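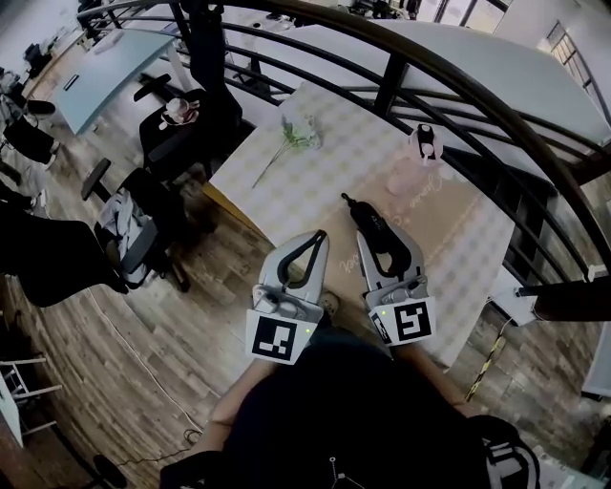 1/ Thursday Skate at Petersen Roller Rink, a thread for anyone who got the base newsletter and is wondering whether to go

I've been stationed here long enough to have opinions about the recreation calendar, and my opinion of Family Skate Night is that it's the best free thing on it. Low bar, I know. The other free thing is a resume workshop.

2/ The basics. Every Thursday, doors at 5:30, skating until 8. Free for active duty, spouses and kids. Retirees pay a little. Your brother who is "basically a dependent" pays full price and they will ask to see his ID.

3/ Skates are free too, up to the point where they run out of your size. If you wear a men's 10 you have picked the most popular foot in the armed forces. Come early.

4/ The flyer says "light refreshments." I have been going since winter and can report that this is popcorn. Sometimes it's warm popcorn. There's a snack window if you want a real dinner, and by real dinner I mean nachos.

5/ The rink is run by Margaux Jacquet, who has the microphone and is not afraid of it. If you skate the wrong way during a direction change she will describe your shirt to the whole building. I was "gentleman in the unfortunate plaid." I liked that plaid.

6/ Schedule as best I can reconstruct it, because the posted one is from a previous administration:

5:30 small kids and people holding on to the wall
6:15 everybody
7:00 games
7:20 everybody again, but louder
8:00 lights up, find your shoes

7/ About the small kids. They have those rolling frames you push around, and they are strictly for children. I asked. There was a long look.

8/ Games portion is where it gets serious. There's limbo, which is won every single week by a seven-year-old, and there's the relay, in teams of 3. The relay is supposed to be for fun. I have seen a grown master sergeant request a review of the handoff.

9/ The current relay champions are Kourosh Soltani, Niloufar Karimi and Åsmund Dahlgren, skating under the name Grollik. I've asked what it means and gotten three answers. Åsmund played hockey as a kid, a fact he mentioned after we'd agreed to race them.

10/ My own team is called Plollwood. We have a record of 2 wins and a number of losses I'd have to look up. One of the wins was against a family whose anchor stopped to fix her sock. It counts.

11/ Parking: use the lot behind the post office. The one in front of the rink looks open and is reserved until 6 for something to do with the thrift shop. The tow truck is very punctual for a thing on a military installation.

12/ Things to bring: socks that go over your ankle, a water bottle with a lid, ID, quarters for the lockers. The lockers only take quarters. The change machine only takes fives. You see how a person ends up buying nachos.

13/ Things to leave at home: your own skates if they've been outdoors. They check the wheels at the door, and they'll hand you a brush and a bucket and point to a corner. It took me most of a slow song to get clean.

14/ Helmets are required under 8 and "encouraged" for everyone else. I went without for a month, then fell in front of my entire chain of command during Couples Skate. I was not part of a couple. I wear the helmet now.

15/ Someone's going to ask about music. It's a fixed playlist. You can make requests at the booth and they will be written on a pad. I've never heard anything from the pad. I have, however, heard the chicken song on every visit and my kid now hums it in the car.

16/ If you can't skate at all, Styliani Christodoulou teaches a beginner group along the back wall from 5:45. It's free, it's gentle, and she starts with how to fall. I skipped that lesson because I figured I already had that part covered. See post 14.

17/ Her second lesson is stopping. I'd suggest staying for it. I know several people who left after the first one feeling confident and were next seen entering the arcade area at speed.

18/ Speaking of the arcade, it's three machines and one of them is a claw. The claw has a stuffed walrus in it that has been there longer than my unit. My daughter visits it. We've named it Navamia and we no longer try to win it, we just say hello.

19/ Birthday people: tell the front desk and you get a lap by yourself with the spotlight. Adults too. You can't decline once your name has been given. I'd like whoever gave mine to know that my birthday is in November.

20/ Dates to watch. No skate the first Thursday in July, they're redoing the floor. The week after that they're back, and there's talk of a theme night. Last theme was "Decades" and most people came as the decade they already dress like, me included.

21/ Weather closings go up on the rink's page, usually after you've put everyone in the car. Calling works better. The phone gets answered by whoever is closest, so speak clearly over the organ music.

22/ A couple of replies already, so:

Yes, strollers are allowed, on the carpet only.

No, you can't bring the dog, even if he's "very calm on wheels." I have follow-up questions about that but they can wait.

Yes, single soldiers can come. It's called Family Skate but nobody is checking for a family. You'll be drafted onto a relay team within ten minutes.

23/ And to the person who asked whether it's "worth it for adults": I pulled something in my hip in the spring and I've arranged my physical therapy so it doesn't land on Thursdays. Take that however you like.

24/ Plollwood needs a third for this week, by the way. Our usual guy has duty. Requirements: own socks, can turn left. Turning right is a bonus and we'd probably make you captain.

25/ Edit: it has been pointed out to me that the nachos went up by a dollar. Bring a ten for the change machine. No wait, it only takes fives. Bring two fives.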